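4.2 Draft order and win rate in Rendumer 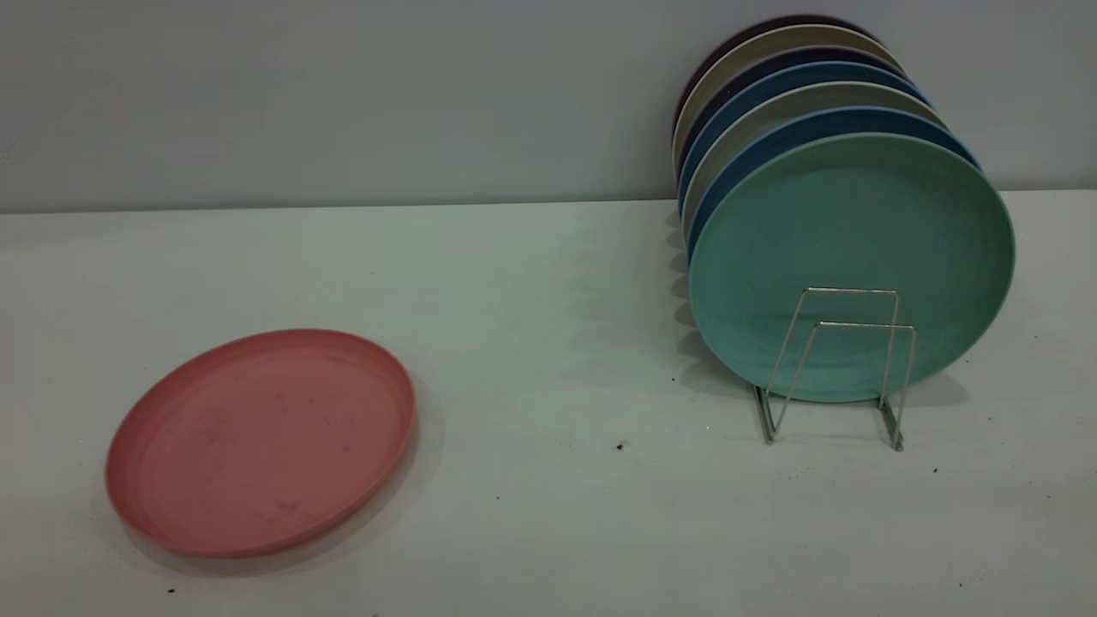

Figure 3. Pink plate on the table, seven round plates upright in a wire rack.

We logged 833 games of Rendumer, a card drafting game for two to five players, all played at the Stuvano club nights. Base set only. Games with a house rule were dropped, as were any where somebody left before final scoring.

First seat wins more than it should. The effect is strong with two players and fades as seats are added – at five it is hard to tell from noise. Hollis found much the same for Fondine, but there the first player also picks the starting market, so the two results are not strictly comparable.

Most of the gap comes from the opening pick. Players in first seat took a Harbour card whenever one was showing, and Harbour cards pay out every round. Later seats rarely caught up unless they went for Guilds early, wich few did. Experienced players (23 or more logged games) did this more often, and for them the gap nearly halved.

We tried two fixes. Giving the last seat an extra coin did very little. Reversing the pick order in round two worked better, though Lockwood and Ashworth report that it slows play and that new players found it confusing. No bidding for seats was tested.

One caution. Seats were chosen by the players, not drawn, and stronger players may of drifted to the first chair. Random seating was brought in from July and those games are treated seperately in 4.3.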